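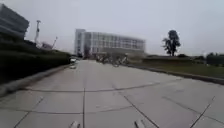 Kaewmanee Field Robotics, dataset maintainer

November 26, 2024
Filed under: Datasets / Outdoor Navigation / Safety Rules
27 shares | 2 comments

# Prorulell Paths: data card and running rules

Prorulell Paths holds 202 drives recorded on shared footpaths at the Plandia campus. People walk and cycle on all of these routes, so the rules we drove under are part of the card. Please read them before you use the data or add to it.

## Rules on the path

- Pedestrians and cyclists always have right of way. The robot gives way even when it has the clear side.
- Slow to walking pace as soon as anyone is in view, however far off. A group with bicycles at the far end of a long straight counts.
- Keep off the centre joint when passing. Pick a side early and hold it.
- Treat parked vehicles as if someone is about to step out from behind them.
- Anything lying on the pavement is an obstacle until the operator has checked it.
- Grass and kerbs are out of bounds. If the planner asks for either, stop and log it.
- Two staff per drive — one on the stop button, one watching the path.

## What is recorded

Front camera, wheel odometry and stop events. No sound. Drives are capped at 60 minutes. The tips of the robot's front body show at the bottom of the picture, so mask them before training.

## Privacy

Faces and number plates are blurred before release. Distant figures too indistinct to identify are left as they are. Requests for removal go through the Mernell tracker, under "privacy".

## Known gaps

Night drives are missing. Slab joints and cracks are sometimes labelled as edges, mostly on pale concrete under flat light. Corrected labels are planned for December.

## Adding drives

Send the stop log with every drive. Drives without one are not merged.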